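Geleo Mentoring Portal: Set-up Guide
Section 6. Matching mentors with new engineers 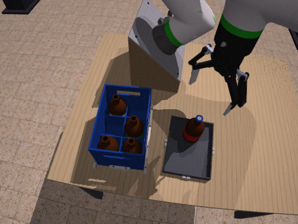 Barış Akyol wrote in to say that the old version of this section sent him to the Pairs tab before any mentors had been approved, and the tab was blank. Steps 1 and 2 have been swapped. Last revised 31/10/2019.

Before you start, you need a coordinator login and a mentor list exported from Grullar as a CSV file.

1. Open Mentors > Import and choose the CSV file. Files with over 2037 rows must be split first.

2. Approve each mentor. Those left at Pending do not show up in the Pairs tab.

3. Go to Mentees > Invite. Paste in the email addresses, one per line, and click Send. Invitations expire at the end of the month.

4. In the Pairs tab, select Suggest. The portal compares job field, career stage and time zone.

5. Check each suggested pair and click Confirm or Skip. Skipped mentees go back in the pool.

6. Click Publish. Both people get an email with the other's name and work address.

Note: A mentor can have up to four mentees. To change this, see Limits in Section 2.

Caution: Publish cannot be undone. To end a pair later, use Close Pair, which keeps the meeting notes.

If step 4 stops with error 322, the time zone column is missing. Add it in Grullar, export again and repeat from step 1.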